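Guides | Petitions | Letters | Open records | Log in

Section 4: Setting up a petition in Asetau

Read this before you press Publish. Asetau makes launching look easy. Getting a council to answer is another matter, and the software does very little about that.

1. Open New Campaign and name the body that can grant your demand. "The government" won't do.

2. Write the demand in one sentence. The Putmont housing petition had four demands and 3,221 names, and the council replied to the weakest one.

3. Set a target. The program suggests a number. I would ignore it.

Caution: the counter includes unconfirmed signers until midnight. Don't quote it to a reporter.

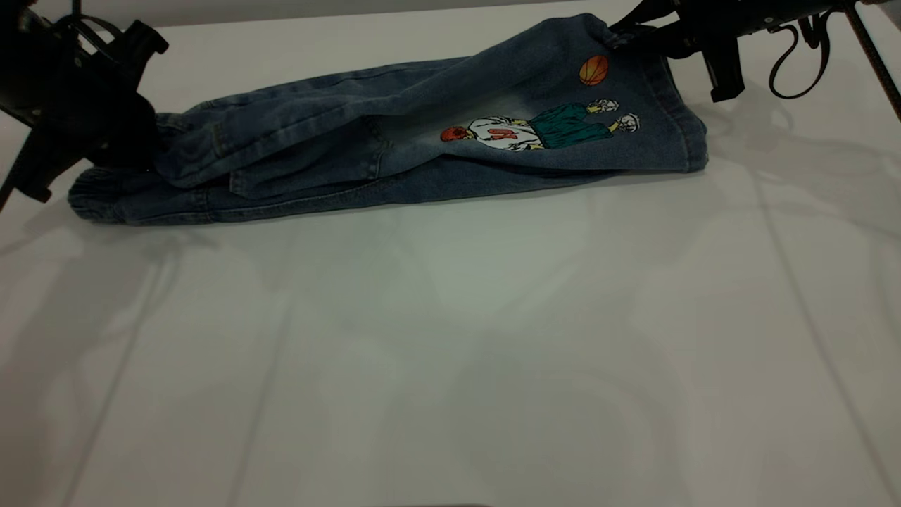 A reader in Arnden wrote in to say that her group's total dropped from 2,422 to 689 overnight, and that the clerk had already been told the higher figure. She now waits a full day before giving out any number, and she wants the default changed. So do I.

4. Turn on Confirm by Email. It is off when you start, for reasons Mrema has never explained to my satisfaction.

5. Under Delivery, choose Printed Copy. Signers' street addresses are included unless you clear the box marked Full Details.

Note: "Delivered" means the file was sent. It doesn't mean anyone opened it.

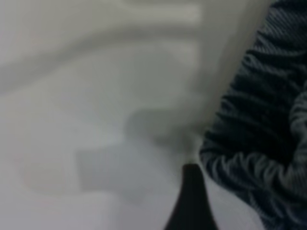
Privacy settings come last in the menu, and most organizers never get that far. Set Data Retention to 56 days and check it again after each update. The Public Summary preview is supposed to show what a visitor can learn about your signers. Mine came up as blurred as the pale background behind that dark fingertip, with no name or district legible, and the live page showed both in full. Open the live page while logged out and read it yourself.

6. Press Publish. Save the receipt page as a file, as the link expires.

14 comments | 56 shares

Previous | Contents | Next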